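**Member Bulletin – Thursday, January 25, 2024**

## Changes to the Trallito Side Quest Archive

The Archive Office wishes to inform members that the reorganization of the side quest pages for *Trallito* has been completed. All entries for the first two chapters now follow the standard layout, and the old chapter lists have been withdrawn. Members who saved links to the former lists should replace them with links to the new regional index.

The main change concerns the quests that begin in Nendeck, the harbor district. These were previously filed by the chapter in which they could be finished. They are now filed by the chapter in which they first become available. A quest such as "The Salt Ledger" is therefore found under Chapter One, even though most players do not close it until well into Chapter Two.

Members have asked for a clear account of "The Salt Ledger," as the older page contained two versions that did not agree. The corrected entry reads as follows. The quest is given by the clerk Bolska, who stands at the foot of the customs stairs in Nendeck at night only. She asks the player to recover 6 missing pages from the harbor ledger. Pages may be returned one by one or all together. The total payment is 485 silver in either case, and the earlier statement that a single delivery earns a bonus has been removed. Players who have already spoken with Morsy in the Upper Market will be offered an additional line of conversation, but it does not alter the outcome.
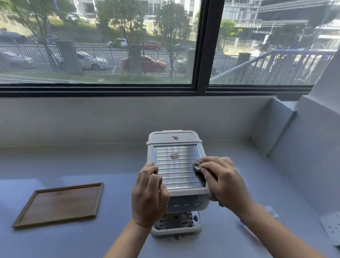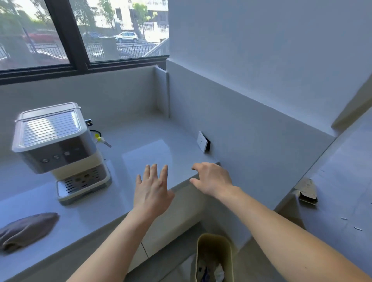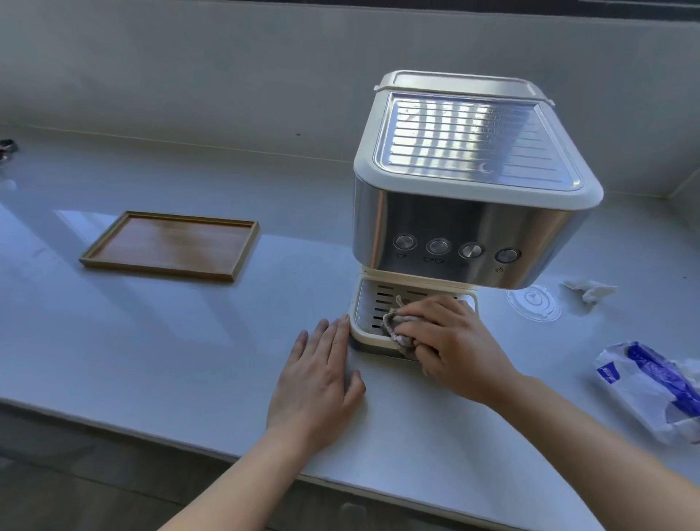 The fourth page has been the source of most correspondence. It is carried by the night watchman and can be obtained by purchase, by persuasion, or by theft. The purchase option closes once the player has completed "A Debt at Low Water." The theft option remains open, but lowers standing with the Nendeck guard. The effect on standing lasts until the end of the chapter and does not carry over.

Contributors are asked to note the following points when editing quest pages:

- State the time of day at which the quest giver appears.
- Record rewards in silver, as shown on the completion screen.
- List any quest that closes off an option, with a link.
- Keep dialogue quotations short. Full transcripts belong on the character page.
- Mark untested claims with the review tag – do not delete them.

Entries that carry the review tag for more than 28 days will be passed to the editors for testing. At present the greatest need is for reports on the Morsy conversations, which appear to vary according to the background chosen at the start of the game. Reports should name the background, the chapter, and the version number displayed on the title screen. Screenshots are welcome and should be submitted without added text or arrows.

The Office also records its thanks to Jairo Castaño, who prepared the new map of Nendeck and checked the position of each quest giver against the current version of the game. The map replaces the hand-drawn plan that had been in use since the archive opened. It includes the lower quay and the closed warehouse, both of which were absent from the earlier plan. Corrections to the map should be sent through the regular form and not left on the discussion page.

Work on Chapter Three will begin once the remaining Chapter Two pages have been reviewed. The chapter contains several quests that depend on earlier choices, and the layout will need an extra field for these. A draft of the field is open for comment in the contributors' section. Comments are limited to 1000 characters each, and members may submit more than one.

Pages on the coastal road are not affected by any of the above – they keep their present addresses until further notice.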